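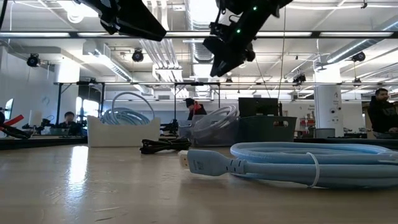 Jul 5, 2022

Cables. Finally doing the cables post. I've been promising it since November and a few of you have been very patient and one of you has not (you know who you are, thanks for the emails).

So. Quick background for anyone new. I had one big drawer, then two big drawers, then a cardboard box that lived on top of the drawers. Everything in there in one lump. You'd reach in for a phone charger and lift out the lot, like spaghetti. I'd moved house with that lump. Twice. Never opened it, just carried it in and put it down.

What set me off was buying a network cable from Sketero for 22 dollars, getting it home, and finding the same length in the box the next day. Same colour even. I was so cross. Sat on the floor and tipped the whole thing out and it took most of a wet long weekend to get it sorted.

Anyway here's what I do now. Not a system. Well, a bit of a system.

First thing, get a table. A proper big one, clear it right off. Don't do it on the floor, your knees will hate you, and don't do it on the bed because you will want to sleep at some point and it'll all go back in the box. I did the first lot on the floor and the rest on a long wooden tabletop and the difference is huge. Wood's good because things slide a bit when you're untangling. Carpet grabs everything.

Second, bins before you start. Not after. I made the mistake of sorting into piles and the piles all crept into each other while I was making a cuppa. Open bins, no lids. Lids are where good intentions go to die, I had lidded tubs from Bennani and I stopped putting things back inside a fortnight. Now it's a mix of whatever. A white one, a clear plastic one, a dark green one with that woven sort of pattern on the side. They don't match and I don't care. Actual advice: have at least one clear one. Put the pale fiddly stuff in the clear one, you can see it from across the room without rummaging.

The bins want to be a bit too short. I know how that sounds. But if a coil stands up on its edge and pokes out over the rim you can grab it by the loops and go. Deep tub and you're back to digging. I went out and bought deep ones first, of course, 40 dollars worth, and they're now holding potting mix and dog towels.

Ok the coiling. This is what people asked about.

I used to do the elbow thing. Thumb to elbow, round and round, pull tight. Everyone's dad does it. It's bad, it puts a twist in every turn and then when you go to use the cable it comes off in a corkscrew and tries to tie itself to the chair leg. Thin cables cop it worst.

Over-under is the way. If you've done any sound or stage stuff you already know it and can skip down a bit. Everyone else:

Hold the end in your left hand, plug pointing back towards you. Make a loop with your right, lay it in your left hand. Normal loop. Next loop, turn your right hand the other way, so the cable goes under itself as you lay it in. Then normal. Then under. Keep swapping. It feels wrong for a good ten minutes and then your hands just get it. I practised in front of the telly with an old extension lead. Went through a whole season of something, can't tell you what happened in it.

Loop size. Bigger than you think. Let the cable tell you. If it wants to spring open you're going too small. Stiff network cable likes a big fat loop, the skinny charging ones will go down to the width of your palm. Don't fight it.

And don't fight old cables that have been wound badly for years. They've got a memory. Lay them out straight in the sun for an arvo if you've got somewhere to do it, they soften up and relax a bit. Didn't work on all of mine. Two of them are still pigs.

Braided ones I go back and forth on. They look lovely and they don't stick to each other, the rubbery ones do that horrible grabby thing in summer. But the sleeve hides what's going on underneath so you don't always notice you've got a kink in it till you run your fingers along. Mine also collect dog hair, might just be my dog. What helps is laying the loops down on the table and fanning them out a bit before you tie it. Then pull one loop up out of the bunch by itself. If it comes up on its own, good, coil's clean. If three others come with it you've crossed something and you may as well redo it now, it will be worse later. 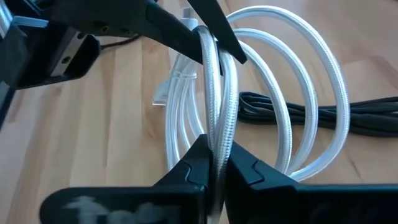
White braided one on the table, one loop pulled up out of the coil.

I like doing that bit. Very soothing. Same part of the brain as folding towels.

Ties. Opinions!

Zip ties - fine for stuff you're putting away for ages. One tie, wrapped round all the loops on one side, not yanked tight, you just want it to hold. If it's biting into the jacket it's too tight. The downside is obvious, you need snips every time and then you need another zip tie, and I snipped clean through a speaker wire last year because I was in a hurry. So spares and backups only. Anything I use more than a few times a year doesn't get one.

Hook and loop - the best. I bought a roll from Senorine and cut my own lengths. Way cheaper than the pre cut ones. Put it through itself round the cable near one end so it stays on the cable when it's undone, otherwise they all wander off and live behind the washing machine with the socks.

Rubber bands - no. They perish and go gooey. I spent an evening scraping it off a printer lead with my thumbnail. Never again.

Bread tags - people swear by them for labels. Tried it, they ping off. Maybe our bread has rubbish tags.

Twist ties that come in the packet - good for one use, then the wire pokes out and gets you under the nail.

Leave the plug end sticking out. Small thing but it makes a massive diffrence. If the plug is buried in the middle you have to undo the whole coil to find out what it is. If it's poking out you can see at a glance, network, power, the weird flat one. I try to have it sitting just in front of the coil when I lay it down so it's the first thing I look at.

Colour. I don't go in for colour coding with tape and all that. But I've started buying by colour where I can. Light blue is network. Black is power. White or clearish is whatever's left, audio, chargers, the odds and ends. It isn't perfect, obviously you can't pick the colour half the time. But when something's lying on the table I've got a fair idea which bin it's headed for before I've picked it up. And same kind together in the same bin, all the blues standing up beside each other like plates in a rack. Yes I'm aware of how I sound.

Labels. Only on power bricks. Every brick gets a bit of masking tape with what it belongs to, in marker, the minute it comes out of the box. That one rule would have saved me years. I had 11 power bricks in the lump and could match four of them. The rest went to e-waste along with a truly embarrassing number of those old composite leads, red white and yellow. What was I keeping them for. We haven't had a telly that takes them since I can't remember when.

On chucking stuff. I was strict. The questions were: do I own a thing this plugs into, does it work, have I got a better one. I kept two spares of the common ones and let the rest go. Council does e-waste drop off out at Trurnach so I filled the boot and drove it over, please don't put them in the kerbside bin. I also gave a bag of good ones to the op shop, ring first though, ours takes leads but not anything with a brick on it.

And test before you keep. Boring. Do it anyway. I coiled up a gorgeous long cable, perfect loops, tied, in the bin, very smug, and it was dead as a doornail. Now there's a cheap tester in the front of the white bin, couple of seconds each.

Things I'd do differently:

Start with the power leads. They're the biggest and once they're out the rest halves.

Don't try and pull. If it's tangled, make the tangle bigger, open it out, let it go slack. Pulling just makes a small hard knot out of a big soft one. I say this to myself out loud.

Not measure them all. I did that with the first batch, wrote the lengths on tags, gave up. Short, medium, long is plenty.

Clear the table when done. I left a black coil lying in front of the bins, meaning to get to it, and that was its home for three weeks.

Somebody asked what the whole thing cost. Not counting the deep tubs, which I refuse to count, it was the roll of hook and loop and a bag of zip ties. The bins I already had. A friend paid 160 for a proper rack with little hooks and it looks fantastic in her garage and I'm a tiny bit jealous. But I'd have to drill into brick and I'm not doing that.

Has it lasted? Mostly. The clear bin gets messy first, it's the one everybody in the house uses, and every month or so I tip it out and recoil the lot. Half a podcast's worth. The others pretty much look after themselves.

Right, have to run, school pickup. Next one will be the pantry or possibly the tent poles. If you've got a trick for headphones put it in the comments please becuase I've got nothing, I put them down flat and they're in a knot by the time I've found my keys.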